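Gallery: Living with the Irkirari Arm, Part 2 (The Bag Month)

Welcome back to the gallery page! If you missed the first part, I've got an Irkirari tabletop arm on my kitchen counter, it comes as a kit from a company called Drarketti, and I paid for it myself, so if I get grumpy further down you'll know where that's coming from. I keep my notes short on these pages and let the long review do the heavy lifting, but I had a lot to say about bags (who knew!) so grab a coffee.

The short version for people who only want the short version: I like it, it's slow, the fingers are great, the software is a bit of a teenager, and I would not buy it to save time. I'd buy it if you enjoy teaching something to do a dull job and then watching it do that dull job at eleven at night in your slippers.

What I paid

The full kit was $2,073 with the two-finger gripper and the little wrist camera. You can get it without the camera, and I've had a few emails asking if that's a sensible way to save money. Please don't. Almost everything fun about this arm happens through that camera. It sits right behind the fingers and looks down past them, so on your laptop you get the same view the arm is working from, fingertips and all, and once you've spent an evening with that view you start to understand why it does the odd things it does.

Shipping was slow and the box was enormous. Setup took me most of a Saturday-type day with a long lunch in it, and the only part I got wrong was the base clamp, which has to go on before the cable cover. The booklet tells you this on the page after the one where you need it.

Why bags

I asked readers in December what they wanted to see the arm try, and I was expecting cups and blocks and socks. Kiều Hứa wrote in and said never mind all that, can it handle a zip bag, the clear flimsy kind, and I laughed and then I stopped laughing and cleared the counter.

If you haven't thought much about zip bags (I hadn't!) they're a rotten thing to hand a robot. They're see-through, so whatever is under them shows through them. They crumple in a new way every time you put them down. They throw glare all over the place. And the one bit you want, the closure strip, is a skinny ridged thing that might be lying straight or might have wandered off in a curve.

The demo videos from Drarketti use a nice stiff cardboard box, for the record.

How I taught it

There are two ways to teach the Irkirari. You can move it by hand while it records, or you can drive it with the controller and watch through the wrist view. I started by hand and my results were terrible, mostly down to me leaning over and throwing my own shadow on everything. Driving it from the laptop was so much better. You learn to come in from above, open the fingers a touch wider than feels right, lower until the strip is sitting in the gap, and close slowly.

I gave it 17 runs the first evening and it had the general idea by the end. Getting from the general idea to something I'd let a guest watch took 13 more days, a few minutes at a time, usually while dinner was on.

My counter is dark gray with a stone pattern, all veins and scratches and mottling, and I did wonder if that was going to be a problem. A clear bag on a plain white table would be one kind of hard, and a clear bag on a busy counter is another kind, as the pattern comes right through the plastic and the arm has to sort out which lines belong to what. Printed bags helped a lot. Anything with a bit of solid pale printing on it gives the camera something to hang on to, and a cream-yellow strip against dark gray is about as friendly as this job gets.

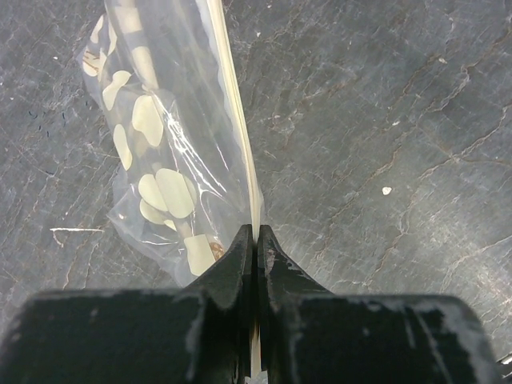

Lâm Khổng, who has had the same kit a few months longer than me and answers my messages far more patiently than I deserve, told me early on to go for the strip and leave the film alone. I ignored that for days. I kept thinking that if it could get any old handful of plastic it could sort itself out from there, and it can't, or mine can't. It grabs the film, the film slides, the bag swings around and now the strip is facing the wall. Go for the strip. Lâm was right, and has been told so.

The pinch itself is where I think this gripper earns its money. The tips come down to a narrow point on each side and meet evenly, which is what you want for something thin. There's a setting called soft close that eases off the motor for the last little bit, and I leave it on permanently now. With soft close off it still holds, but it snaps shut and I flinch every time, and I don't think flinching at your kitchen counter is good for a person.

Things I love

The fingertips. I've said it already and I'm saying it again. I've been hard on mine and I haven't felt any need to order the spare set.

The wrist view. You can pop it out into its own window and make it huge. My sister watched it for twenty minutes on her last visit and she doesn't even like appliances.

The stop button! Big, easy to find, works the moment you hit it. I'd like every gadget in my house to have one.

The quiet. I was braced for a whine and it's more of a hum, you can talk over it easily, and with the fridge running you might miss it.

Things I don't love

The glare problem is real. My overhead light hits shiny plastic and makes bright jagged streaks all through the wrist view, and on a bad evening the arm will go after a streak with complete confidence. I moved a lamp, then I moved it back, then I bought a cheap paper shade, and the paper shade was the thing that helped. Drarketti's support page suggests "even lighting," thank you very much.

The software forgets which task you had open. Every single time. You start it up and it shows you the cardboard box demo, and you have to go three menus down to get back to your own. I've written to them about this and got a friendly reply that didn't say when.

It also doesn't like crumbs. I don't mean that it jams, it just takes an interest. A pale fleck on a dark counter gets a little pause while the arm thinks it over, and if your counter is anything like mine there's always a fleck. I've started wiping down before a session, and then I forget, and then there's the pause.

And it's slow, I said so at the top but I want to say it properly. Picking up a bag by the strip takes me no time at all. The Irkirari lines up, lowers, has a think, closes, has another think. If you're picturing it packing lunches while you find your shoes, you're going to be late.

Compared with the Peltley

Lots of you asked. I borrowed a Peltley for a while last year (it's in the older gallery, under the sock pages) and it's quicker and it's cheaper and the arm itself feels sturdier to me. But its fingers are wide and flat, lovely on a mug and hopeless on anything thin. I never tried a bag with it and I wouldn't bother. If your plan is boxes and cups, get the Peltley and spend the difference on something nice. If your plan is floppy things, the Irkirari, no question from me.

There's also a set of add-on tips by Huang that's supposed to fit both. I've ordered those and they haven't come, so please stop asking, I'm as impatient as you are!

Small stuff people write in about

Does it need to be bolted down? No, the clamp is plenty on a normal counter. Put a bit of felt under it, mine left a mark before I did.

Can it open the bag as well? Not with one gripper, not the way I've been doing it. You'd want something holding the other side. I've been sketching ideas with a bulldog clip and a heavy pan and I'll put them up if any of them are less silly than they look on paper.

Does the wrist camera need cleaning? Yes, more than you'd think in a kitchen. A dry cloth, the sort you'd use for glasses. Don't use the sink sponge, I did that, it was a blurry evening.

Will it work with a laptop as old as mine? Mine's old. It's fine, though the fan gets going when the wrist view is full size.

Is it safe with a cat about? I don't have one, so I can't tell you. Readers with cats, write in and I'll add it to the page.

What's next on the counter

I want to try the big freezer bags, where the strip is longer and the plastic is thicker, and I've got a feeling those are going to be easier. After that Kiều wants to see bread bags with the little twisty tie and I've asked for some time to prepare myself emotionally.

I've also promised the settings I use for soft close and approach height, as three of you have asked now. They'll go at the bottom of the long review once I've typed them up from the back of the envelope they're on. If your kit came with the older gripper your numbers will be different from mine, so start wide and creep in.

Part 3 goes up when the Huang tips get here.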